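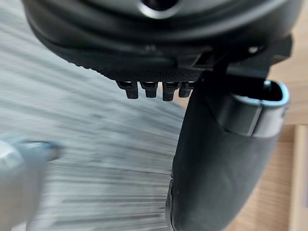
Page 14

22/01/2025

I am writing this in the bed of the guest house in Skundska, with my coat still on, and the pen is not so good. The bus from Moschos was late and after it I wanted only to sleep, but if I don't write the day down now I will mix it with tomorrow, as I did on the last trip.

So, the morning. I left the flat when it was still dark. My suitcase has one wheel that turns by itself to the left, and on the pavement it makes so much noise that I carried it until the corner. The airport train was nearly empty. I had prepared a cheese sandwich at home, and I ate it already before the second station, which was a mistake, for then I had nothing for the waiting.

My ticket was with Hotalance, the cheapest one I could find, and now I understand the price a little better. At the counter the lady put my suitcase on the scale and said it was too heavy. I opened it there on the floor, in front of everybody, and took out my boots and the thick grey jumper. I put on the boots and tied the jumper at my waist. She weighed it again and gave me the label without a word. My cheeks were very hot. The shoes I had been wearing went in my shoulder bag, on top of my book.

The flight was all right. I had a seat at the window but the cloud was thick the whole way, and I saw the ground only when we were nearly on it. They sold coffee in a paper cup and I paid for it with my card, and it had the taste of the cup. The man beside me slept with his mouth open. I read five pages of my book and then I also closed my eyes.

In Moschos I had to change from plane to bus, with a long wait between. I left the suitcase in a locker and walked down to the harbour, as my neighbour at home had told me to do. It is a small harbour, grey in this season, with most of the cafes shut until May. One was open, at the end, with a heater beside the door. I asked for the fish soup. It came with lemon and a lot of bread, and the colour was like weak tea, but it was the best thing I have eaten this month. I wanted to ask for the recipe and I did not have the words for it. I pointed at the bowl and put my hand on my heart, and the cook gave me more bread.

After the soup I took the path behind the church. The sign says it has 100 steps to the lookout. I didn't check. The wind at the top was strong enough that I held the rail with both hands, and the sea had white lines on it as far as I could look. I stayed maybe too short, but my ears hurt and I worried about the bus.

I did not need to worry. The bus was late, and the shelter had only three walls. A girl with a violin case shared her mandarins with me, and we spoke half in English and half with our hands. She got off in Idside, where there is nothing but a petrol station and a row of tall trees. From there the road climbs. The driver told us on the loudspeaker that the pass is at 700 metres, and I believe he was proud of it. There was snow at both sides, old and dirty near the road and clean further in.

The guest house is warmer than the bus but not by much. My room is on the top floor and the ceiling is low on the bed side, so I have hit my head one time already. The towel is small. The window looks to a courtyard, and somebody down there is playing the radio, a slow song that my mother would know.

Tomorrow I want to find the old baths. The paper on the desk says they open at nine and that swimmers must bring their own cap - I have no cap. Perhaps the shop beside the bus stop sells them. I must also buy a stamp, and something for the left wheel, and phone home before dinner.

Now I take off the coat and turn out the lamp.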